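Subject: Re: [bestthorpe-shoppers] Shopping for one, and the new Thursday hours

Hi all,

I'm so glad somebody finally brought this up! The earlier message said:

> Has anyone tried doing a big shop every two weeks at Karnetura instead
> of popping in all the time? I cook for myself and I keep throwing
> out lettuce. Also, is the Fukgate bus still running late on Thursday?

Yes and yes. I switched to every two weeks in the spring and I love it. Rice, lentils, eggs and onions carry me most of the way, and the lettuce problem went away when I moved to cabbage (it keeps forever, and it's great fried with a little garlic).

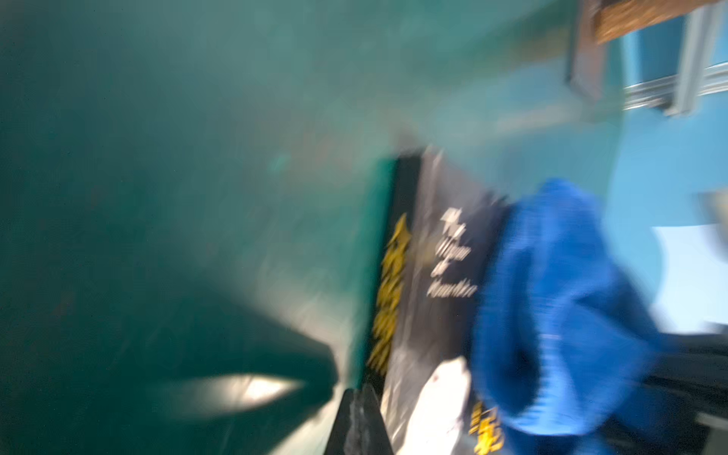
My other big discovery is Değirmenci, the little grocery behind the post office. They sell flour and dried beans by weight, so you can buy enough for one person and go home happy. Most of it goes into plain paper, but some things come in a glossy black bag like the one in my photo, and I save any I get for lining the freezer drawer. Their bulgur is so good! I buy 2 pounds at a time and it lasts me until the next trip.

As for the bus, the last one leaves the Karnetura stop at 8:40 on Thursday. Sit on the left if you have heavy bags, there's more floor room. The bread shelf gets marked down just before that, so go there last and grab 3 rolls for the freezer.

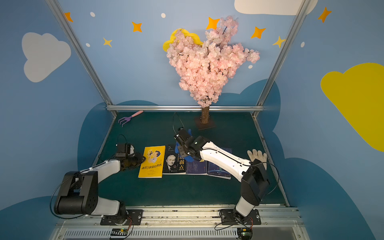

Marisela wrote back to me off list that the markdowns start earlier now, closer to seven, and that the rolls are gone by the time the late bus comes. She also thinks frozen spinach beats cabbage for anyone cooking for one, and she'd like to hear what people do with half a can of tomatoes.

I freeze mine in an ice cube tray. Anybody else?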